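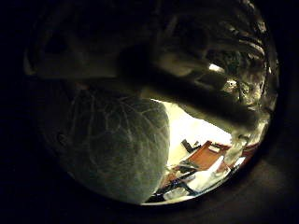 Veined, gray-green outer surface, lit from the right.

Keeping cut stems and leafy heads: notes by Tormod Boström

Leafy heads store best unwashed. Leave the outer leaves on, wrap the head in a dry towel and set it in the crisper drawer. Trim the stump only on the day of use. 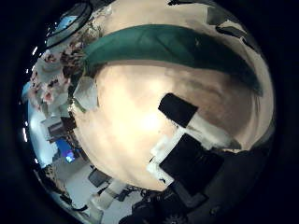 Cut stems need a clean container. Wash it with dish soap and rinse twice. Fill with 700 ml of cool water for a small bunch, 900 ml for a wide one – over 5 cm of stem should stand below the surface. 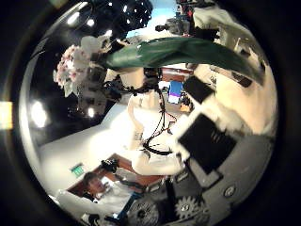 Recut at a slant with a sharp knife. Scissors crush the stem. Strip any leaf that would sit under water, and change the water every second day.

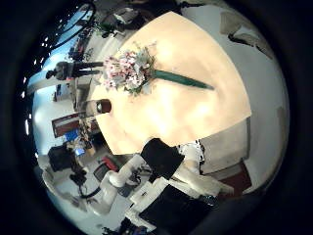 Stiscombe, March

Heating season shortens vase life. Move stems to a cool hallway overnight and keep them away from ripening apples. Leafy heads should also be kept apart from apples – the outer leaves yellow early.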